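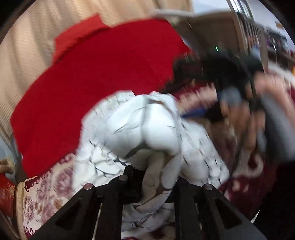

Re: [citywalks-photo] Ganmont waterfront, worth a day?

On Wednesday, March 13, 2019, a list member wrote:

> We have one free day between trains and I'm torn between the old
> town at Oltov and the docks at Ganmont. I keep hearing that Ganmont
> is all cranes and plywood right now. Is there anything left to
> photograph, or should I wait until they finish? I'd be carrying one
> body and a 35mm, no tripod. Also, is the ferry still running?

Oh, go to Ganmont! Go now, while the cranes are up! I was there for four days in January and came home with 1,227 frames, which is silly even for me, and I'm still only partway through sorting them.

Yes, it's a mess. The whole east side of the basin is fenced off and you can hear pile driving from breakfast on. But the old grain sheds are still standing right up against the new towers, and in the late afternoon the glass throws this orange light back onto the brick that I have never seen anywhere else. It lasts maybe twenty minutes. I stood on the swing bridge for it three evenings out of four (the fourth it rained sideways and I sat in a bakery).

The ferry is running, but it leaves from the Kourkoulas side now. The old landing is inside the fence. Follow the painted arrows from the tram stop and don't trust the map on the station wall, it still shows the old one. The crossing is short, so get a spot at the back rail before everybody else does.
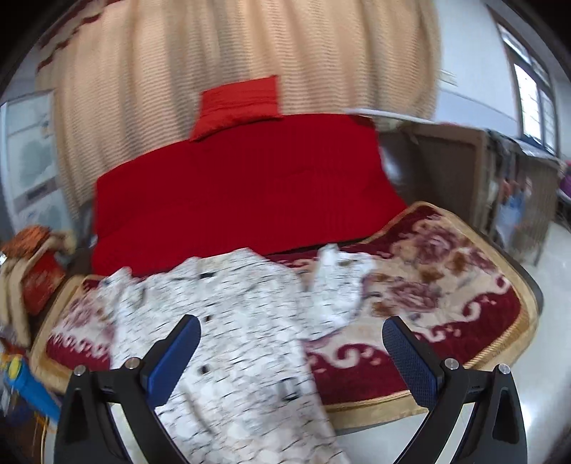 A 35mm is plenty. I shot nearly everything on a 40 and only wished for something longer once, when a barge came through the lock with a crane swinging right behind it. As for the tripod, the guards on the quay will ask you to put it away anyway. They were nice about it and one of them pointed me to a better corner by the pump house.

If you like stairs, the Grurkevach tower is open again. I didn't count the steps, but the sign at the bottom says 1,040 and my knees believe it. From the top you get the whole basin plus the rail yards, and there's a gap in the safety mesh on the north side just wide enough for a lens. Mornings are hazy. I'd go up after two.

Oltov is lovely too, please don't get me wrong. The square is as pretty as the postcards. It'll just look the same in five years, and Ganmont won't! They've already pulled the roof off the last shed in the row, and the one next to it has scaffolding on it.

Practical stuff: the number 34 tram goes from the main station to the basin, and you buy the ticket before you board. Lockers are downstairs at the station, past the bike parking, and they only take coins. There's a cheap soup place behind the fish hall that fills up with construction crews at noon, so I'd eat early or late.

I'll put a small set in the list gallery once I've finished sorting, mostly bridge and ferry shots. Post yours too, I'd love to see what the east side looks like by the time you get there.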